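Unit 4: Comparing Two-Finger Grippers on Thin Objects

Reading before lab: the Endgate setup sheet and the section on grasp planning in the course packet. Bring your log sheets from Unit 3.

1. What this unit covers

In Unit 3 you tuned the wrist cameras and checked the arm's reach. This week you compare two sets of fingers on the same arm: the flat Cestero pads and the tapered Thibodeaux tips. The controller is Gorivia for both, with the same settings, so that any difference you measure comes from the fingers.

Thin objects are a hard case for a two-finger gripper. A cup gives the fingers a wall to close on. A fork or spoon lying flat gives them very little height, and the fingertips have to come down close to the table without hitting it. Small errors in table height matter a lot more than they did with the blocks.

2. Terms

Approach height: the distance between the fingertips and the table when the gripper starts to close.

Pad contact: the part of the finger touching the object. For flatware you want contact on both sides of the handle.

Slip: any movement of the object in the fingers after the lift starts. Rotation counts as slip, even if the object isn't dropped.

Regrasp: opening and closing again on the same object. A regrasp is logged as a new attempt.

3. Table layout

Use a cup, a fork and a spoon. The cup stands upright on the left half of the table and the flatware goes to its right, within reach of the right arm. The left arm stays parked for the whole session. A patterned tabletop is fine, but polished metal on a pale pattern is harder for the camera to separate from the background, so write down which table you used.
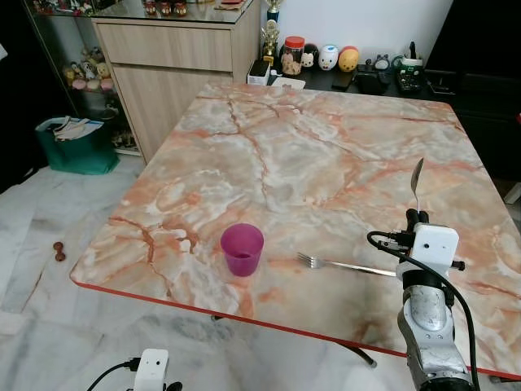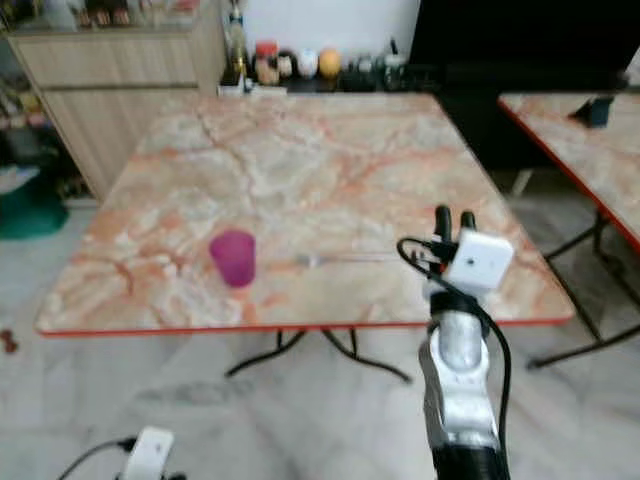
4. Procedure

a. Home both arms and park the left one.
b. Touch off the table height with the fingers closed. Do this again every time you change fingers. The Thibodeaux tips are 6 mm longer than the pads, and the old value will drive them into the table.
c. Place the fork with its handle toward the right arm. Run the pick at an approach height of 4 mm.
d. Lift, hold, and watch for slip. Log the result before you set the fork down.
e. Repeat with the spoon.
f. When you have 30 attempts for each object, swap the fingers and start again from step b.

Keep the closing force the same throughout. If the controller reports a force fault, stop, clear it, and log the attempt as a fault. Don't leave it out of the table.

5. What to log

For each attempt: finger set, object, approach height, result (held, slipped, missed, fault), and where along the handle the fingers closed. "Near the bowl," "middle" and "near the end" are precise enough. Note any change in room lighting.

6. Common mistakes

Reusing the Unit 3 height file. It was made with the pads on a different table.

Moving the object by hand between the camera capture and the pick. The planner uses the captured position and won't see the move.

Letting the cable loop get tight at the wrist. Leave enough slack for a full turn, and check it after each finger change.

Counting a spoon that spins in the grip as held. See the definition of slip in section 2.

7. Results from the August section

The August section logged 231 attempts across both finger sets. Most misses with the flat pads came from starting too high. The tapered tips missed less often but let the spoon rotate more, mainly when they closed near the end of the handle. That section didn't vary the closing force, so we can't say how much of the rotation was due to the narrow contact area.

8. To hand in

One results table per finger set, your raw log, and a page on which set you'd choose for clearing flatware and why. Include at least one failed attempt and say what you'd change in the approach to fix it. Upload everything before 5 p.m. on the day before the next lab.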